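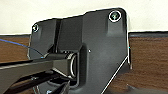 I've been selling tripods long enough to get picky, and the Sollholm 808 is the one I keep taking home with me. It's a travel tripod with twist-lock legs, a ball head and a padded strap, and it packs down small enough for my carry-on. I do love gear that's held together with screws – like that dark gray plastic bracket with its two – and the Sollholm is built that way too, so you can tighten it up yourself!

We have it in black or olive, and every one comes with a spare quick release plate. Trade in any old tripod (wobbly ones welcome) before the end of January and I'll knock a bit off the price. Stop in at Petaneck and ask for me – Manju Pal.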